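Clira mobile ordering app
Progress report to Hashemi
8 September 2018
Prepared by Bahman Ranjbar, delivery lead, Wadis

Summary
Stage 2 of the Clira app is complete apart from two items, both listed under Open items. The pilot build has been on staff and trade customers' phones since the end of stage 1. Spending is within the approved budget for the stage. We are asking Hashemi to release the stage 3 payment on the terms already agreed, and to make a decision on tablet support.

Work completed in this period
The sign-in process has been rebuilt. Account holders now enter a customer number once and stay signed in until they choose to sign out. The earlier version asked for a password each time the app was opened, and this was the most common complaint in the pilot feedback.

The product catalogue is now stored on the phone and refreshed in the background. It holds 1002 product lines, the full trade range at the date of the last export. A customer can browse and build an order without a signal, and the order is sent when the connection returns. If a price has changed in the meantime, the customer is shown the old and new price and asked to confirm.

Repeat ordering has been added. Any past order can be opened, edited and sent again. Orders placed through the website also appear in this list, but orders taken by phone do not, as they are recorded in a separate part of the sales system.

Push messages are working on both platforms. They are limited to order status for now. Marketing messages were left out of stage 2 at Hashemi's request and the code for them has not been started.

Pilot figures
Accounts invited: 519
Accounts that have signed in at least once: 429

The gap is mostly made up of accounts with an out-of-date email address. Amirhossein Arabzadeh has sent the list to the Hashemi sales office for checking. We don't plan to send further invitations until the addresses have been corrected.

Crash reports have dropped since the catalogue change. The remaining crashes come from one fault in the barcode scanner on older Android handsets. The cause is known and a fix is in test.

Link to Prosus
The app reads stock and pricing from Prosus through a nightly export, with a smaller update during the day. The export format changed without notice during this period and the catalogue did not refresh for one night. Customers saw the previous day's prices. A check has been added so that a failed import now sends an alert to the support mailbox - before this, it was only written to the log.

We would still prefer a direct connection. The Prosus support team has supplied the technical notes and Amirhossein has reviewed them. The work is possible within stage 3 if the test account is opened in September.
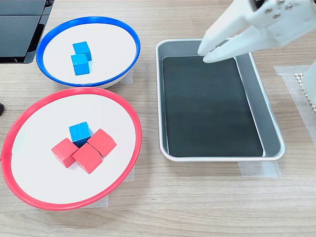
Open items
1. Barcode scanner fault on older Android handsets. Fix in test, to be included in the next pilot build.
2. Delivery address editing. Customers can choose between saved addresses but can't add one. The screen is finished and is waiting on a rule from Hashemi about who in a customer's business may add an address.

Risks
The main risk to the stage 3 dates is the Prosus test account. If it is late, the direct connection will move to the end of the stage and the nightly export will stay in place for launch.

App store review times are outside our control. We have allowed for one rejection and resubmission on each platform.

Decisions needed from Hashemi
Whether tablets are to be supported at launch. The current layout runs on a tablet but has not been designed for one.
Who may add a delivery address.
Release of the stage 3 payment.

Next period
Work will start on the direct connection, followed by invoice viewing and the account statement screen. The next report will include a revised launch plan and the results of the accessibility check.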